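보낸 사람: Lempi Ahonen
받는 사람: 번역자 사랑방 메일링 리스트
제목: Re: Re: 요리책 번역, 계량 단위를 어디까지 바꿔야 할까요

안녕하세요, 렘피입니다.

며칠 조용하길래 다들 마감에 깔려 계신 줄 알았는데, 단위 얘기가 나오자마자 메일함이 터졌네요. 존댓말 논쟁 이후로 이렇게 뜨거운 건 처음 봅니다. 늦은 시간에 답을 씁니다. 제 마감은 내일 오전이고, 그래서 지금 이 메일을 쓰고 있습니다.

Joni Rantala 님이 쓰셨습니다:
> 핀란드 가정요리책을 한국어로 옮기고 있습니다. 출판사는 Stenemwood이고
> 원고에 레시피가 47개 들어 있습니다. 문제는 데시리터입니다. 저자가 밀가루도
> 데시리터, 설탕도 데시리터, 심지어 잘게 썬 딜까지 데시리터로 적어 놨습니다.
> 편집자는 "전부 그램으로 바꿔 주세요, 간단하죠?"라고 합니다. 간단하지
> 않습니다. 그냥 밀리리터로 두면 안 되나요? 그리고 "커피컵 하나"라는
> 단위는 도대체 어떻게 해야 합니까? 우리 할머니 컵하고 제 컵이 다릅니다.
> 선배님들의 지혜를 구합니다. 위로도 받습니다.

요니 님, 위로부터 드립니다. "간단하죠?"로 끝나는 편집자 메일은 저도 한 폴더 가득 모아 두었습니다.

본론입니다. 데시리터를 밀리리터로 바꾸는 건 번역이 맞고, 데시리터를 그램으로 바꾸는 건 반쯤 저술입니다. 1데시리터는 언제나 100밀리리터지만, 밀가루 1데시리터가 몇 그램인지는 체를 쳤는지, 꾹꾹 눌러 담았는지, 저자가 그날 기분이 어땠는지에 달려 있거든요. 그램으로 바꾸는 순간 빵이 벽돌이 되면 그건 저자 책임이 아니라 여러분 책임입니다. 독자는 판권면에서 번역자 이름을 아주 잘 찾아냅니다.

제가 Jääskeläinen 제빵책을 옮길 때는 저자에게 직접 메일을 보냈습니다. 밀가루 1데시리터를 몇 그램으로 잡으셨느냐고요. 답장은 3주 뒤에 한 줄로 왔습니다. "보통으로 담으세요." 저는 이 문장을 책상 앞에 붙여 놓고 한동안 노려봤습니다. 결국 재료별 환산표를 따로 만들어 편집자와 합의하고, 책 전체에 그 표 하나만 적용했습니다.

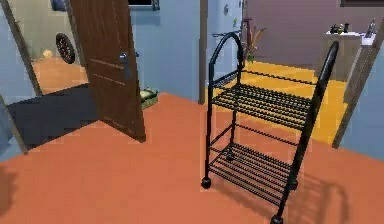

그럼 본문에는 밀리리터와 그램을 둘 다 적어야 하나요?
가루 재료만 둘 다 적고, 액체는 밀리리터 하나로 충분합니다. 딜이나 파 같은 건 "한 줌"으로 돌려도 화내는 독자를 아직 못 봤습니다.

이건 메르야(Merja Kinnunen) 님이 따로 물으셔서 여기에 같이 적었습니다. 덧붙이면, 숫자를 병기할 때 괄호 안팎의 순서는 처음부터 끝까지 똑같이 가야 합니다. 저는 책 중간에서 순서를 뒤집은 적이 있고, 교정자 라이모(Raimo Niskanen) 님이 빨간 펜으로 "왜?"라고만 써서 돌려주셨습니다. 지금까지 받은 교정 중에 제일 무서웠습니다.

오븐 온도도 한마디 하겠습니다. 핀란드 책은 섭씨라서 다들 방심하시는데, 저자가 윗불 아랫불 기준으로 쓴 것을 컨벡션 오븐을 쓰는 독자가 그대로 따라 하면 겉은 숯이고 속은 반죽입니다. 본문을 건드리지 말고 일러두기에 한 문단 넣으세요. 일러두기는 아무도 안 읽는다고요? 압니다. 그래도 항의 전화가 왔을 때 편집자가 펼쳐 보일 쪽수가 생깁니다.

참, 루트파(Lutfa Marikar) 님이 예전에 리스트에 올려 주신 용어집도 다시 권합니다. 항목이 3,000개인데 그중에 호밀 관련이 지나치게 많다는 점만 빼면 훌륭합니다. 호밀죽, 호밀 발효종, 호밀 껍질, 호밀을 바라보는 마음까지 다 있습니다. 다만 발효유 쪽은 비어 있으니 피마(piima)와 빌리(viili)를 전부 "요구르트"로 퉁치실 분은 양심과 먼저 상의하시기 바랍니다.

"커피컵 하나" 얘기로 돌아가겠습니다. 핀란드 요리책의 커피컵은 대개 1.5데시리터로 봅니다. 대개라고 쓴 이유는, 제가 이걸 단정적으로 썼다가 이 리스트에서 사흘 동안 반론을 받은 적이 있어서입니다. 저는 150밀리리터로 풀고, 저자가 굳이 컵이라는 말에 정을 담은 대목에서는 "커피잔 하나(150ml)"로 남깁니다. 할머니 이야기가 붙은 레시피에서 컵을 지워 버리면 글이 갑자기 실험 보고서가 됩니다. "할머니는 밀가루 97.5그램을 넣으셨다." 이런 할머니는 좀 무섭지 않습니까.

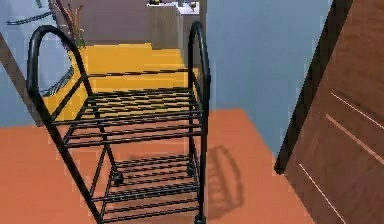

환산하고 나온 지저분한 숫자는 어디까지 다듬어도 되나요?
가루와 설탕은 5그램 단위로 맞추고, 이스트와 소금은 원문 비율을 지키면서 작은술로 두는 편이 안전합니다. 원문에 35그램이라고 또렷이 적힌 버터는 그냥 35그램입니다. 저자가 저울을 꺼낸 드문 순간이니 존중해 줍시다.

작은술 얘기가 나온 김에 하나 더. 핀란드의 작은술은 5밀리리터, 큰술은 15밀리리터라 우리 계량스푼과 같습니다. 이 바닥에서 유일하게 평화로운 구간이니 즐기세요. 문제는 한국 독자 상당수가 밥숟가락을 드신다는 것인데, 거기까지 책임지려면 번역료를 다시 협상해야 합니다.

번역료 말이 나왔으니 Stenemwood 계약서도 다시 보시길 권합니다. 환산표 작성이나 감수 작업이 번역료에 포함되는지, 한 줄이라도 적혀 있는지요. 제 경우에는 없었고, 그래서 공짜로 했고, 그 책이 초판 3,000부를 찍을 때 저는 환산표에 대해 "감사의 말" 반 줄을 받았습니다. 제 이름 철자가 틀려 있었습니다.

정리되지 않은 질문이 하나 남는데, 이건 저도 답을 모릅니다. 원문에 "적당히 될 때까지 굽는다"라고만 되어 있으면 다들 어떻게 하십니까? 저는 지금까지 "노릇해질 때까지"로 도망쳤습니다. 그런데 이번 책에는 원래부터 까만 빵이 나옵니다. 노릇해질 리가 없습니다. 까매질 때까지라고 쓰면 소방서에서 연락이 올 것 같고요. 겪어 보신 분은 리스트로 답 주세요. 개인 메일로 보내시면 제가 못 찾습니다.

요니 님은 편집자 답이 오면 알려 주시고요. 혹시 또 "간단하죠?"로 끝나면 원문 그대로 올려 주세요. 폴더에 넣겠습니다.

렘피 드림

추신. 2월에 하기로 한 온라인 모임은 저녁 8시 그대로입니다. 지난번처럼 마이크 켜 놓고 설거지하지 맙시다.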